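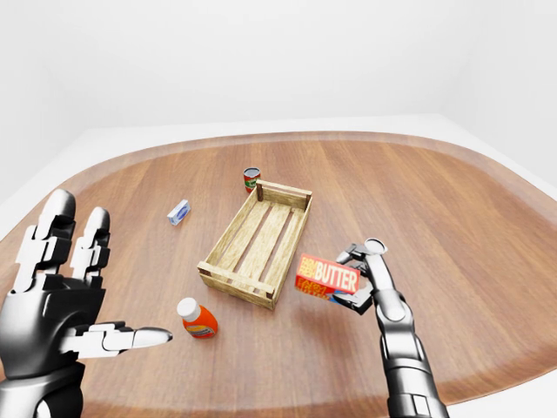
Film Studies, Unit 3: How a Sequel Handles Its Cast
Notes by Shiela Tan

Last week we spoke about the first film of a series. Today we look at the problem which comes after it: the audience already knows the people on the screen, and the writer has to decide how much to tell again.

Our main text is Nirnevel and its sequel, Drondley. In the first film the smuggler Gamage is on the screen for 16 minutes only, but viewers liked him the most. In Drondley he becomes one of two leads. Please watch how he enters. He has no speech about his past. He sits down, eats another man's soup, and the story goes on.

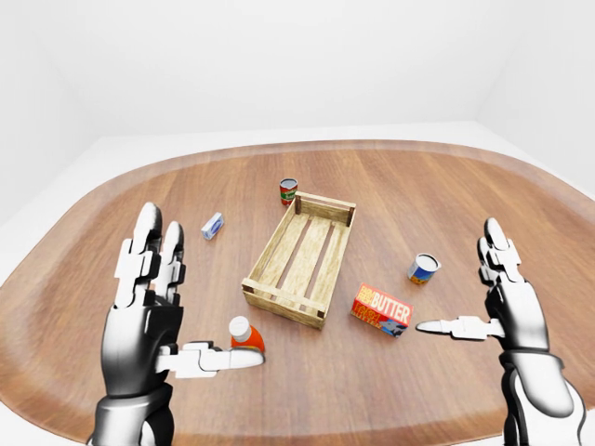
Compare this with Patusano, where every returning character gets an introduction. The first real action comes after 50 minutes. Some critics called it slow. I think it is a fair opinion, but the long dinner in the middle is well written and we will read it in class.

Terms to know:
Ensemble - a cast where several roles have similar weight.
Cameo - a short appearance by a person the audience will recognize.
Recast - the same role, played by a different actor.
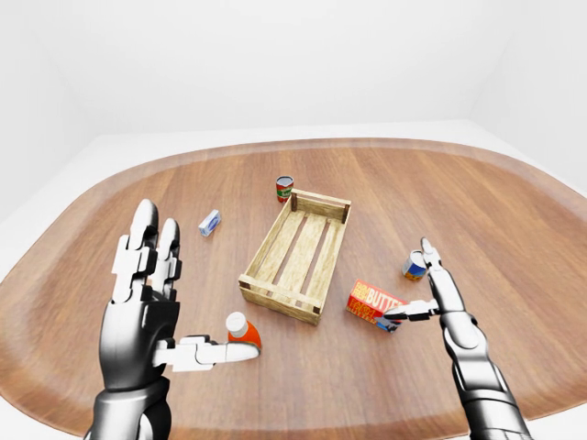 A cameo costs the story very little time, so it is easy to add too many of them. Drondley has two, and I would remove the second one - it stops the chase just when the chase becomes interesting.

For Sunday, send me one page about any sequel you know. Choose one returning character and explain what is new in the role. Do not retell the plot.
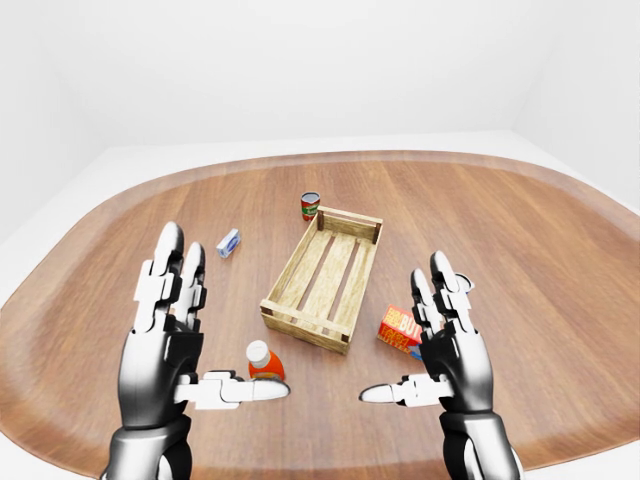 Two robotic hands over a wooden table.

Reading for next class: the dinner scene from Patusano, both versions.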